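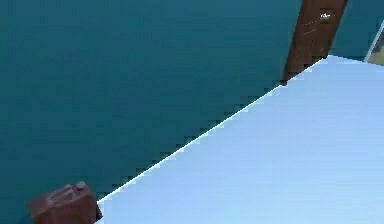
Features > Exteriors > Doors and Trim

The Front Door Gets Its Due

A front door takes more abuse than any other piece of millwork on a house. One side faces a heated room and the other faces sleet, sun and the mail carrier. It gets kicked open with grocery bags and slammed by kids. Most owners give it a coat of paint when they move in and then leave it alone until it sticks.

On Gilby Street, in the old mill district of Priltness, that has started to change. The houses went up for mill foremen and have deep porches, narrow halls and front doors that were made in local shops. Many of those doors were pulled out in the 1970s and replaced with flush steel slabs. Now the steel is rusting along the bottom edge, and owners have to decide what goes in next.

The choice usually comes down to wood, fiberglass or new steel. Each has its supporters on the street, and walking from one end of the block to the other is a fair way to compare them.

Steel again

The cheapest fix is another steel door. A prehung unit with foam inside arrives square, with its hinges and weatherstripping already on. A two-person crew can set one in a day if the rough opening is sound. On Gilby Street it often isn't. The sills were laid directly on masonry, and water has been getting under them for decades. Contractors here probe the sill with a screwdriver before they quote a price, and any homeowner can do the same.

Steel dents, and dents are hard to hide. It also gets hot behind a storm door on a south-facing porch, hot enough to warp plastic trim around the glass. If the porch is deep and shaded, neither problem matters much.

Fiberglass

Fiberglass costs more than steel and less than a custom wood door. It doesn't rot or dent easily, and the better ones take stain well enough to pass for oak from the sidewalk. Up close the grain repeats, and the panel edges look soft.

The larger complaint in Priltness is size. The original openings are taller than the modern standard, so a stock door leaves a gap at the top. Some owners fill it with a flat piece of trim. Others order a transom window, and that is closer to what was there in the first place. A transom brings light into a narrow hall, though it adds to the bill and to the wait.

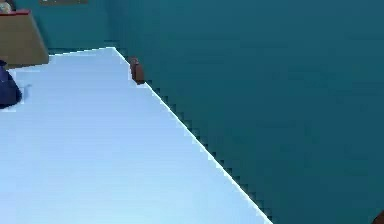

Going back to wood

Simões, a two-bench shop behind the former dye works, has made wood doors in Priltness for 15 years. It builds them with mortise and tenon joints and panels that float in their grooves, so the wood can swell in August and shrink in January without splitting. A plain four-panel door in white oak starts at $2000, unfinished and without hardware. One with a carved lock rail and leaded glass on Gilby Street came to $3253 before installation.

The shop will also repair an old door if the owner still has it. Quite a few turn up in basements and garages, where they have been serving as workbenches. A door with loose joints can be knocked apart, cleaned and glued again. A rotted bottom rail can be cut out and replaced. The wood in these doors is dense and slow-grown, and it is usually worth saving.

The trade-off is upkeep. A varnished door under a porch roof wants a light sanding and a fresh coat every 2 years. Paint lasts longer. The top and bottom edges need finish as much as the faces do, and they are the places installers most often skip. To check the top edge, run a fingertip along it. Bare wood feels rough and drinks in moisture every time it rains.

Sills and weatherstripping

A good door on a bad sill still leaks. Starkach, the lumberyard at the foot of the hill, stocks oak sills in the deeper size these houses need and will cut the slope on request. The slope should run away from the house, with a groove on the underside of the nose so drips fall clear of the siding.

For older frames, spring bronze is still a good weatherstrip. It is tacked along the stop in one long piece and presses against the door as it closes. Foam tape is cheaper and easier to apply, but it goes flat after a winter or so and peels at the corners.

A storm door is a matter of taste. It protects the finish and cuts drafts. It also covers up the door the owner just paid for. On Gilby Street the new wood doors mostly go without.

Order early. In July the wait at Simões was already running past Thanksgiving, and stain and varnish don't cure well once the nights turn cold.

Contact the editors | Copyright 2023, all rights reserved | Back to top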